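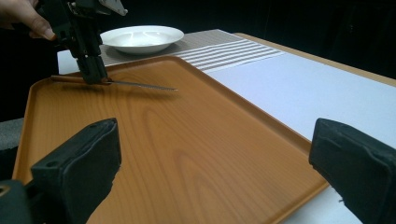

**Ticket status:** Resolved, monitoring until March. The Dellura giving portal failed to record part of the offering received by Pridholm Congregation through its online form. Members who gave online were charged correctly, but their gifts did not appear on the annual giving statements prepared by the parish office. Gifts placed on a tray, such as the wood-grain one with the raised rim, are entered by hand and were not affected by this fault.

**Reported:** 2022-02-05

**Environment:** Dellura giving portal, Imhof membership records, nightly transfer managed by Eltell.

**Findings**

- The portal total exceeded the membership records total by $1,399.
- All 40 missing entries came from households that had recently changed their family name or mailing address.
- The nightly transfer created a second household number for each of them. Imhof rejected the entry and gave no warning to the office.
- The transfer log holds 3,000 lines. Older rejections had already been overwritten and were recovered from the Eltell backup.

**Actions taken**

1. Duplicate household numbers were merged.
2. The rejected entries were sent again. The first attempt failed on 3 of them — the fund name "Youth Mission" had been retired — and these were reassigned to the general mission fund with the consent of the givers.
3. Rejection notices now go to the parish office mailbox.

**Outstanding:** Corrected statements are to be mailed to the affected households. Eltell has been asked to keep transfer logs for a full year; a reply is pending.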